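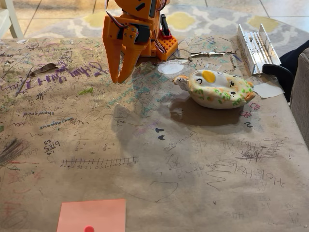 # Pruvau Table Paper, Brown Kraft

Brown kraft paper for covering classroom, club and kitchen tables. You lay it flat, fix it down, and let people write and draw on it until it is full. Then it comes off and a new piece goes on.

The paper is plain on both sides, with no print, coating or lines. It takes pencil, wax crayon and marker. The sheet on the table at the top of this page has all three on it, including a pencilled number line with its negative and positive numerals, a couple of stacked sums and some large lettering in purple. It has also creased and smudged, as this paper does with use.

Pruvau is Vekgate's own range of paper for tables and walls. The table paper comes on a roll or as cut sheets.

## Sizes and order codes

| Code | Form | Width | Length |
|---|---|---|---|
| PV-R1 | Roll, narrow | 1014 mm | 300 m |
| PV-R2 | Roll, wide | 1076 mm | 300 m |
| PV-S1 | Pack of 40 cut sheets | 1014 mm | 2 m each |

Both rolls have a cardboard core and are the same paper. The only difference is the width, so measure across your table before ordering and add enough to fold under on each side. If your tables are a mixture, go by the widest.

The cut sheets are folded twice and packed flat. The fold lines stay visible after the sheet is opened out. They don't get in the way of crayon or marker, but a pencil line will jump slightly where it crosses one. If you want a surface with no folds in it, order a roll.

We do not cut rolls to other widths. Rolls can't be split into shorter lengths either.

## What it is used for

Most of our orders for this paper come from primary schools and after-school clubs, with a smaller number from holiday schemes and libraries. The usual uses are:

- rough working in maths, where a whole table can work on the same sheet
- spelling practice and first drafts
- drawing and doodling at wet playtimes
- keeping glue and pen off the table top during craft
- planning on a large scale, such as maps, timelines and stage layouts

A table-sized sheet suits number lines well. There is room to draw one long enough to go a fair way below zero, with space between the marks for small hands to write in the numerals. Several children can use it from different sides of the table, which does mean that some of the writing will be upside down to whoever is standing at the front.

Iresha Patwary, who orders for the Chin Lane after-school club, leaves a sheet down for as long as there is space on it:

> "We used to change it every session and it was a waste. Now it stays until I can't find a clear patch. They go back and read what they wrote before, and sometimes they correct it. The spellings are all sorts, but they do write a lot more on the table than they do in a book."

## Writing on it

**Pencil.** Works well, though the brown background means that hard pencils look faint. HB is readable from a seat at the table. 2B is better if you want to read it standing up. Pencil can be rubbed out, but rubbing hard lifts the surface and leaves a fuzzy patch. Shading over a large area will smudge on to sleeves.

**Crayon.** Works well. Greens, blues and reds show clearly. Yellow and orange tend to sink into the brown, and white shows up better than most people expect.

**Marker.** Water-based markers are fine and do not normally come through. Purple, dark blue and black are the easiest to read. Permanent markers can come through if the pen is held in one place, so put a second layer underneath or keep them for another job.

**Chalk.** Shows up, but comes off on hands.

**Paint.** Thick poster paint is all right in small amounts. Watery paint will make the paper cockle and it will not dry flat again. For a painting session use our wipe-clean sheet instead.

**Glue.** Glue sticks are fine. PVA will stick the paper to the table if enough of it soaks through.

## Fitting it to a table

1. Clear and wipe the table, and let it dry. Grit left underneath makes bumps and the pencil will go through them.
2. Roll out enough paper to cover the length with a hand's width spare at each end.
3. Paper from a roll has a curl in it. Lay it with the curl facing down, so that the ends press against the table.
4. Fold the spare paper under the edge and tape it to the underside. Masking tape comes off cleanly from most tables. Parcel tape often doesn't.
5. Pull from the opposite side before taping that one, then do the two ends.
6. At the corners, fold as you would a parcel. Cutting the corners looks neater on the first day but they tear sooner.

Two people can do a six-seat table in a few minutes. One person can manage with a couple of heavy books to hold the first end.

For round tables, lay the paper over the top, crease it round the rim with your thumb and trim below the crease. You can then tape the skirt underneath in short sections.

Tables pushed together can be covered with one run of paper. Check that the tops are level first — a step of even a few millimetres will split the paper along the join as soon as somebody leans on it.

## Roll holder and cutter

The Hamby holder takes either width of roll. It is a steel floor stand with a bar through the core and a serrated cutting edge along the front. The bar lifts out from one end for changing the roll, and the feet have rubber caps.

| Code | Item |
|---|---|
| HB-1 | Hamby floor stand with cutter |
| HB-2 | Hamby wall brackets, pair, no cutter |
| HB-3 | Spare cutting edge |
| HB-4 | Spare rubber feet, set of four |

The cutting edge is sharp enough to need care. We suggest that adults do the cutting and that the stand is kept in a store room or behind a counter. A clip-on guard is supplied with HB-1 and should be put back after use.

A full roll is heavy and should be lifted by two people. If you have nowhere for the stand, a roll will keep perfectly well standing on its end in a cupboard, and you can cut it with scissors along a fold.

## Storing and keeping

Keep rolls dry and off the floor. Damp gets into the ends first and shows up as wavy edges when the paper is unrolled. Direct sun will fade the brown along whichever part is exposed, but it doesn't weaken the paper.

Finished sheets can be rolled up with the writing on the inside and held with a strip of paper tape. Rubber bands leave a dent. If you want to keep part of a sheet, such as a good piece of working or a drawing, cut it out with a wide margin and press it under something flat overnight.

Leaves and other finds from outside can be taped on or drawn round. Take them off before rolling the sheet for storage, or they will crumble inside it.

## Recycling

Plain paper and paper with pencil, crayon or marker on it can normally go in with other paper and card, once the tape has been pulled off. Paper with a lot of paint, glue or food on it should go in general waste. Check with whoever collects yours. The roll cores are plain cardboard, and clubs often keep them for craft.

## Delivery

Cut sheets go by ordinary parcel. Rolls and floor stands go by carrier and need somebody there to sign. Delivery is to the door at ground level, and drivers can't take rolls upstairs.

Please tell us when ordering if your site closes for lunch or has gates locked during the school day. Orders placed in January take longer than usual, as most schools restock then.

## Questions we are asked

**Is it safe to eat off?** It isn't sold for food contact. It's fine under plates and cups, but don't put food straight on it.

**Can it go on a wall?** Yes. Use the narrow roll if you are working alone, as the wide one is awkward to hold level.

**Do you do it in white?** Yes, as Pruvau White, in the narrow width only. It is a thinner paper and marker is more likely to come through.

**Can I have a sample?** We send one folded sheet to schools and clubs without charge. Ask for PV-S1 sample and give the name of the school or club with the delivery address.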